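Decorative Arts Survey, Week 3
Everyday Tableware: Transfers, Sprigs and Borders
Notes by Carola Haberkorn

Hi everyone. A few of you asked me to write up what I said last week, and since I talked much too fast (I always do when it's plates), I've done my best to get it all down in order. Read this before the Saturday session if you can. The reading by Inês Sampaio is in the course folder, and you can skip her second chapter unless you're really into kiln design.

Where we left off

We'd been talking about who buys a plate and why. I want you to keep hold of that, because it's so easy to slip into talking about factories and forget there was a person in a shop somewhere, picking one up, turning it over, and wondering if it would match what was already at home. Most of the plates in this unit were never meant to be looked at by people like us. They were meant to have potatoes on them.

So, the body first. Earthenware is fired lower, it stays porous under the glaze, and it chips in that soft, chalky way. Stoneware is fired hotter and gets dense. Porcelain is denser still, and if it's thin enough you can see the shadow of your fingers through it. Ironstone and its cousins sit somewhere in the middle and were sold on toughness. You'll mix these up for a while. I did! The best cure is handling a lot of chipped ones, which is why I keep that sad box under my desk.
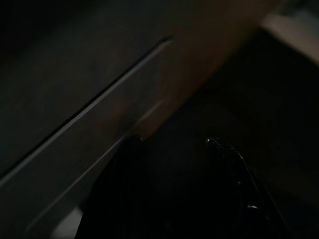 Glaze is the next thing people skip over. A clear glaze is a skin of glass, and the big question for decoration is whether the color goes under that skin or on top of it. Underglaze color is put on before the glaze, so it's sealed in and will outlast all of us. The catch is that only some colors can stand the heat. Cobalt blue is the champion, and that's a large part of why there's so much blue-and-white in the world. Yellows and pinks and certain greens are fussier, so for a long time they mostly went on top, with a second, cooler firing to fix them.

Overglaze color sits on the surface and you can often feel it. Run your fingertip very lightly across a painted rose and there's a tiny step where the petal starts. You can also see it if you tilt the plate toward a window: the glaze shines one way and the color shines another. I spent a whole winter tilting plates at windows when I was a student under Ute Wunderlich, who had us do it with the labels covered up, and I still do it in cafes.

How the pattern gets there

Painting by hand came first and never completely went away, but from the middle of the eighteenth century on, printing changed everything. In early transfer printing a copper plate was engraved, inked, and pressed onto thin tissue, and the tissue was then rubbed down onto the ware. You got fine lines and one color, and if you look at the rim you can nearly always find the join, where the end of the strip met the beginning and the leaves don't line up. Please look for the join. It's my favorite thing in this entire course.

Later on came color lithographs, what most of us just call decals. Now you could have a whole bouquet in six colors with no painter anywhere near it. The edges of the flowers are very even, the dots are visible under a loupe, and every plate in the set has the same flower with the same bent stem. A hand painter can't do that and wouldn't want to.

The Hondunitz case

Our worked example this term is the Hondunitz pattern book, which Elfriede Engelhardt cataloged over many patient years. It lists 2304 designs. Of those, 302 are what she calls "sprigs," meaning small separate flowers with a leaf or two, placed with space between them. That number made me sit up when I first read it. The book has its grand borders with gilding and baskets and birds, and those get reproduced on posters, but the sprigs kept getting reordered.

Kai Eichhorn, who went through the order slips after her, thinks it was mostly about cost, and he's got a decent case. A sprig is forgiving. Put it down a little crooked and it looks lively. Put a border down crooked and you've got a second. I'd add taste to that, though. People who bought from Wendt (the shop, we'll come back to it) were furnishing small kitchens with open shelves, and a wall of heavy borders in a small room is a lot to live with.

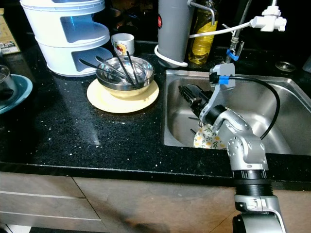 Small flowers on a white ground are the hardest thing in this unit to date, so let's spend a minute on them. The type has been in production more or less without a break for two centuries, and the makers borrowed from each other shamelessly. Color helps a bit, shape helps more, and the foot ring helps most of all. Take the plate being held in the sink there, round and white with little yellow flowers and green leaves. From the pattern alone I wouldn't want to guess its decade, and I'd be suspicious of anyone who did. I'd want to turn it over, look for a mark, and feel whether the decoration stands up from the glaze. Until then it's "floral, yellow and green, date open," and I'd be perfectly happy to see you write that in your workbook.

What to write down when you look at a plate

I'm not going to give you a form. The Naser form that last year's group used had a box for everything and they filled in the boxes and stopped looking. Just write sentences. Start with the body, say how sure you are, and then move on to the glaze, the decoration and the back. If something bothers you, put that down too. Some of the best notes I've ever had from students begin with "this is weird, but."

On marks: a printed mark can be copied, and a missing mark means very little. Plenty of ordinary ware left the factory without one. Uneck, for instance, marked the serving pieces and often left the dinner plates blank, so a broken-up set will look like two different makers. I've been caught by that myself, in front of a dealer, and I'd like to spare you.

On wear: knife marks in the glaze, a gray rub on the foot ring, flowers gone faint in the middle and bright at the rim. All of that is worth recording. Overglaze color suffers most, especially after years of scrubbing and dishwashers, and yellow can get so thin you only find it by tilting.

For next time

Pick 3 plates from wherever you eat, nothing special, and write half a page on each. Bring one of them along if you can wrap it safely. Then read Sampaio chapters one and four and have a look at Engelhardt's introduction, mainly the bit on reorders, as we'll be arguing about Kai's cost theory and I'd like some of you to disagree with me.

The sad box will be out on the side table from the start of class. Loupes are in the tin, and please put them back in the tin.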